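Skesden Tree Group - Site Inspection Checklist, Autumn Walk and Picnic
Inspected by: Edin Begović
Route: Lower gate to Wemell clearing and back

1. Parking and gate
Gate opens fully. Chain and padlock in working order.
Comment: Combination is held by Jasmina Radonjić. Cars to park nose out.

2. Path surface
Exposed roots at marker 63, left side. Passable in boots.
Comment: Mark with tape on the morning of the walk.

3. Overhead branches
One hung-up limb in the large beech past the footbridge.
Comment: NOT PASSED. Keep the group on the upper path until it is taken down. Reported to the landowner; no date given.

4. Footbridge
Boards sound, handrail firm. Limit is 2 persons at a time - leader to control crossing.
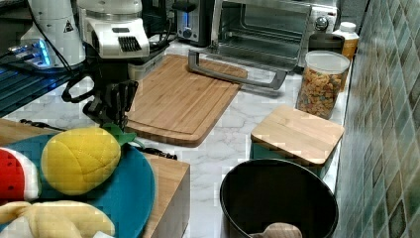 5. Fire area
Ring is clear of leaf litter. Nearest trunk is 20 feet away. No fire if the county has a burn restriction in place.
Comment: Water bucket missing from the shed. Tihomir Dimitriou to bring one.

6. First aid
Kit complete except tweezers and tick remover. Eyewash in date.
Comment: Replace both before November.

7. Communications
No cell signal in the clearing. Signal returns at marker 116.
Comment: Leader and back marker to carry radios. Test at the gate.

Result: Passed with conditions. Items 3, 5 and 6 to be rechecked by Jasmina Stojanovska before the walk list is sent out.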